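August, bench 2, started 4:15 pm

Equipment request for next year. Writing this down before the budget meeting so I don't get talked out of it again.

Gaurav wants the Galindo hand upgrade on both arms. Hadi wants a second full rig from Clornden. I want neither until someone can show me which problem we're paying to solve. The Clornden rep has been sending slides all month and every one of them has a cycle time on it with no word on what was being inserted, what the clearance was, or how many attempts got thrown out before the good ones.

What we have in our own log: 432 peg insertions attempted on the white board since the new fixture went in, 241 counted as clean. I went back through the failures by hand. 55 of them are marked "hand" by whoever was on shift. The rest are board shifted, bad start pose, cable snag, operator stopped it, or blank. Far too many blanks. So when Gaurav says the fingers are the bottleneck, what he has is 55 entries and a feeling. He may be right. I'd like to see it before we spend most of the year's money on fingers.

Things the log can't tell me, and that I'm asking everyone to write in from now on: which peg, which hand, whether the board moved, and who called it a failure. "Didn't go" is not a reason.

Spent the rest of the afternoon on the board with the current hands.
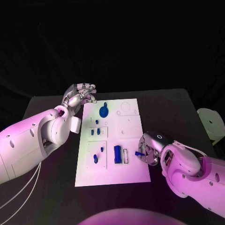 Right hand holding a blue peg over the right side of the board, left hand idle above the far left corner.

Note the cables along the right forearm and under the left arm. Neither quote has a line for cable management. Studel sells a sleeve kit that would fit the forearm shells, Hadi has the part number somewhere, and it costs less than one day of the Clornden installer. That goes at the top of my list and I don't care how boring it looks next to a new rig.

Second on the list, a board clamp. We've been arguing over fingertip force while the thing we push against is allowed to slide. Kelik will machine one from our drawing. Their last job for us came back with two holes in the wrong place, so whoever sends the drawing checks the drawing first. Hadi, this means you.

Third, spare finger pads and one spare wrist cable set per arm. If a wrist goes down now we wait on shipping and the whole bench stops.

On the Galindo hands: ask for a loan unit. One hand, right side only, same pegs, same board, same start poses. If they won't lend one, that tells me something too. Gaurav says they "normally don't do loans," and I notice he heard that from the person who gets the commission. He can ask again in writing. Also ask what the service contract costs after year one, which is missing from the quote - page 2 just says "to be discussed."

On the second rig: no. We don't keep the first one busy in the mornings. Hadi's argument is that two rigs let us run tests side by side, and I agree that would be nice, but we'd need another operator and there's no line for that either.

Still open:
- Floor space if the rig gets approved over my objection. Measure the back wall including the door swing.
- Does the sleeve kit limit elbow travel? Try it on the left arm first.
- Gaurav to re-tag the blank failures from the video where there is video.
- Power. Nobody has looked at the circuit for this bench.

Stopped 6:40. Left the draft order with Hadi, unsigned.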